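Thread on wedding photos, for anyone getting married this summer. I shot 56 weddings out of Wutach before I moved to the print side, and these are the questions I still get.

1/ Ask for a finished number in writing. A full day usually comes to 500 edited files. My biggest delivery was 541 and the couple told me they never got to the end of it.

2/ Group photos: write the list yourself and give it to a loud cousin. Keep it short. Mum will add to it anyway.

3/ Back up twice. One drive at home, one at your parents' place. An online gallery expires — check the date.

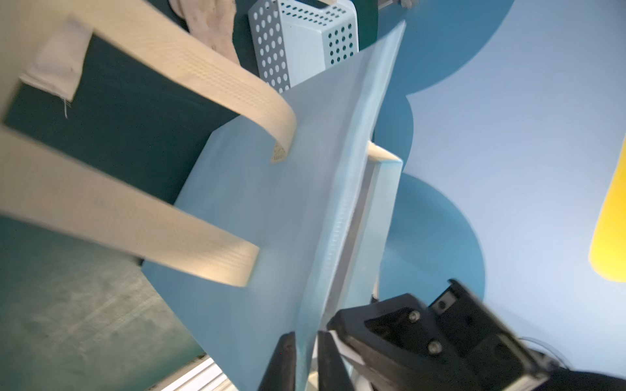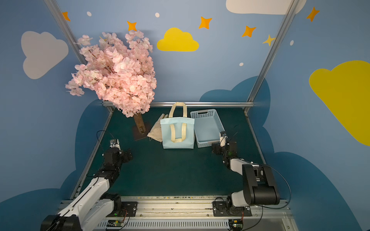 Light blue tote with cream handles in the first one.

4/ Prints. I use Nunness for small ones and Tarar for anything going on a wall. Matte for both. Gloss shows every fingerprint.

5/ Panagiotis Ivanov asked about parent albums. Order them with yours. Plilirine charges $87 for a second copy in the same run and a lot more if you come back in January.

6/ Colour on your phone won't match paper. Get one test print before you pay for the lot.

Will do frames and mat board next.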